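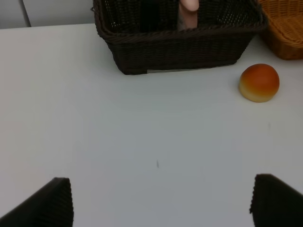 What do you do when an arm drops something?
We stop it, write it down and run the same job again until we know why. That is most of what Girerby is for.

About us

Girerby is a small fault-finding workshop in Urnton. One floor of an old bakery, built 1950, bad heating. Firms send us the jobs their robots get wrong, mostly sorting and packing, and we set them up on a bench and repeat them. Fruit, bottles, cups, baskets. Ordinary stuff, beacuse ordinary stuff is what gets dropped.

How we began: a fault at Trurkwood. Gripper lost pressure on a power dip, opened by itself, glass all over the packing floor. No one hurt. The log said "job complete". It took us 3 months to find it, a worn valve plus a setting left over from testing.

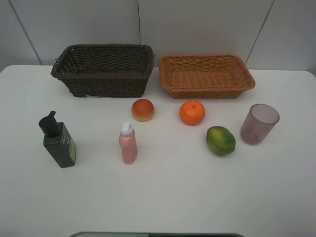

Balogun wrote to us afterwards that the valve was never the worry, it was the log, and that any arm which says it has finished when it hasn't should be switched off until somebody can explain it. We agree. Still on our office door.

So now every job gets 39 checks before we sign it off, and almost 3000 runs were logged here last year, failed ones included. Slow speed first. Stop button within reach, always. Power cut on purpose, mid-lift, more than once.
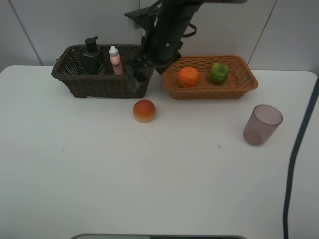 Then the same again at full speed, and the log read line by line against what the arm did. If the two dont match the job goes back to the start.

Visits by arrangement, mornings best. Ring the side bell, the front one is broken.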